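Subject: Re: [herkthorpe-hall] Acoustics, again

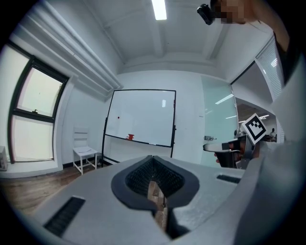
Upstairs room, from the window side. White walls, beams, wooden floor.

Vandana Negi wrote:

> Dear all,
>
> I know we have been round this before but the choir now has 29 people
> in it and I still can't hear the altos from the piano. Clusent have
> quoted 557 pounds for foam tiles on the back wall. Lionel thinks this
> is daylight robbery and that we should use egg boxes. Killian says
> carpet. Could someone who knows about sound please say which of them is
> right, so that rehearsals can go back to being about singing?
>
> Also the Gevutside concert is in November and I have no list of who
> is driving.
>
> Vandana

Vandana, all,

I don't claim to know about sound. I used to share an office with a man who did, and I have been married into a family of brass players, so I've had to think about it more than most.

Egg boxes first. Lionel, I'm sorry. They are thin cardboard, and thin cardboard does very little except at the top end, where it takes a bit of the hiss off the consonants. Given what we do with our consonants I'd like to keep all of them. They also burn nicely, and I would rather not be the one who explains to the insurers why we papered a public room with kindling. I know your cousin's garage has them. I have heard your cousin's garage.

Carpet is better than egg boxes and worse than Killian thinks. It soaks up the high sounds and leaves the low ones to roam about as they please, so you get a room that is dull and boomy at once. The basses will love it. The basses already love everything they do. And it would mean covering a wooden floor, which is the one surface up there that does us any good. Singers like to hear a bit of themselves coming back off the floor. Take that away and people push, and when sopranos push, the rest of us go home with a headache.

Which leaves Clusent and the foam. It would work to a point, but I wouldn't put it all on the back wall. The trouble with bare parallel walls is that the sound goes back and forth between them like two people saying "after you" in a doorway. Stand in the middle and clap once. You'll hear a sort of zing afterwards. Breaking up one long side will do more for that than padding the far end, and you can do it with things that aren't foam at all. Bookcases with real books in them are very good, if the books are pushed in to different depths. So are heavy curtains, as long as they hang in proper folds and a hand's width off the wall. Curtains stretched flat are just wallpaper with ambitions.

My mother-in-law has two pairs of lined velvet ones from the Joly house sale, mustard, hideous, and long enough to hide a horse behind. She has offered them before and we were rude about the colour. I think we should go back and be polite.

Now the altos. I say this with affection, having stood among them for years. I don't think you can't hear us because of the walls. I think you can't hear us because we are behind the tenors, and the tenors are tall. Sound at our pitch doesn't bend round Killian as well as you'd hope. Before anybody spends a penny, could we try one rehearsal with the altos in front on the piano side, and the tenors at the back where they can look at each other? If you still can't hear us after that, it's either the plaster or us, and we can have the other conversation.

The other thing worth trying for nothing is turning the whole choir round a quarter. At present we sing straight at the nearest hard wall and get it all back in the teeth. Singing down the length of the room gives it somewhere to go. Eugénie did this with the recorder group and says they now sound like recorders, which she seemed to mean as a good thing.

Please can we also turn the air conditioning off while we sing. It isn't loud, but it hums a little under an A, and I'm fairly sure that in the slow piece we are tuning to it. We finish flat every week by the same amount. That takes some discipline, in its way, but I don't think it is the sort the audience is paying for.

If we do end up buying something, I'd ask Clusent to price half the tiles and hang them ourselves on battens. Ask whether the price includes glue. With the music stands it turned out that "complete" meant complete apart from the feet. And ask for the fire rating in writing. If they go vague, go elsewhere.

On money: the cake stall made 236 pounds, which I had been quietly hoping would go on new copies of the Christmas book. Mine starts at page 9 and I have been making up the first carol for two winters. I would take printed music over foam, but I can see that this is a minority view and that I am only in charge of the biscuits.

Gevutside. I can take four, or three and the keyboard. Hường Đặng has the bigger car and has offered, but she needs to leave straight after the last piece, so don't put anyone with her who likes to stay and be congratulated. Parking is at the back of the church and not, whatever the website says, at the front, where there is a wedding most weeks and a man with a cone. The acoustic there is enormous. Everything we sing will last twice as long as we meant it to, so perhaps we should rehearse some of the endings shorter, or at any rate together.

Lionel, if you have already started collecting the egg boxes, the primary school will have them for the craft cupboard. They'd rather you took the labels off.

I'll ring about the curtains.

Best to all,
(alto, second row, behind Killian)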